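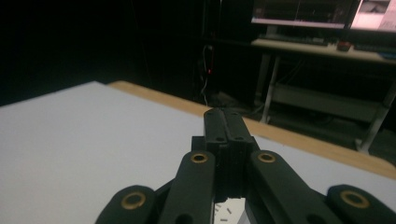 Teresa Cieślak does not use the word "synchronized" without a number attached. She maintains the recording and replay software at Cleten, where she has worked on manipulation tooling for five years, and her usual question to anyone who reports a bad policy is which clock they were reading.

"People come to me with a model problem," she said. "I ask for the raw log, and most of the time I find a timing problem. The gripper width says closed and the image says open. The network then learns an average of the two."

The package she looks after is called Grellum. It takes streams from a pair of hand-held grippers, reconstructs the path of each through space, and writes out episodes that a planner or a learned policy can consume. The first version stamped each message when it arrived at the recording machine. Cieślak replaced that scheme with stamps taken at the source, plus a correction for clock drift that is estimated over the whole session.

"Arrival time is a measurement of your operating system," she said. "It contains some information about the hand, but you have to dig for it."

Offset between camera and finger width is estimated by opening and closing the jaws at the start of a session. The software extracts the gap between the fingers from the image, extracts it again from the encoder, and slides one curve over the other until they agree. In the old logs the lag reached 70 milliseconds, and it varied from one session to the next. A fixed constant in a configuration file could not remove it.

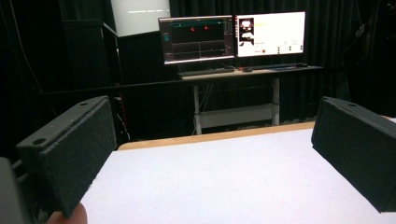 Fingers open over the bare tabletop, with the workstation behind.

Pose estimation is the second half of the job, and Cieślak handed most of it to Lena Urbańczyk, who wrote the optimizer. Urbańczyk tracks visual features through each camera stream, combines them with inertial data, and solves for the full trajectory after the recording ends. She sees little value in doing it live.

"A live estimate can only use the past," Urbańczyk said. "For training data I have the future too, so I use it. The operator gets a rough track on a monitor to confirm that tracking is alive. Everything that goes into the data set is solved again offline."

White tables cause her the most trouble. A plain surface gives the tracker few points to hold, and when the camera is close to the work it may see little else. Her solver lowers the weight of the visual terms when the feature count drops and relies on inertial terms for a short window. If the window runs past its limit, the segment is flagged and the planner never sees it.

Curtains are nearly as bad. "Black fabric with folds looks like texture to you," she said. "To the feature detector it is mostly sensor noise."

Two-handed tasks add a constraint that single-handed ones do not have. Each trajectory can be accurate in its own coordinates while the relation between them is off, and the relation is what matters when one hand steadies a part and the other pushes something into it.

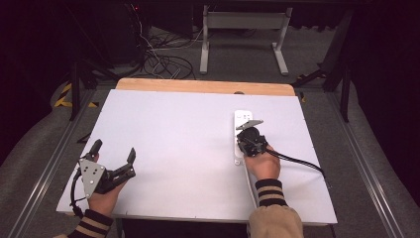

Urbańczyk therefore solves both hands in one problem, with a shared map and a shared gravity direction. The joint solve takes longer and uses more memory. She considers the cost acceptable and has stopped maintaining the separate mode.

The current benchmark set, named Sulemana, holds over 2000 episodes. After the joint solve and the timing check, 1415 were accepted. Cieślak was asked whether that rejection rate was a concern.

"It was a concern when the number was zero," she said. "We had no check then. The bad episodes were in there anyway."

Accepted episodes go to Zita, the replay tool. Zita runs each trajectory through the kinematics of the target arm and reports joint limits, collisions and velocity violations before any hardware moves. It can retime a segment that is too fast, but it will not alter the path. Cieślak refused a request for automatic path smoothing on the grounds that it would hide tracking errors from the people who need to fix them.

Next on her list is a change to the log format. Calibration values are stored beside the episodes at present, and an older file can be paired with the wrong set. The new format embeds them in every episode. She plans to release it in August, with a converter for existing recordings. Files with no calibration record will be refused, and there will be no override flag.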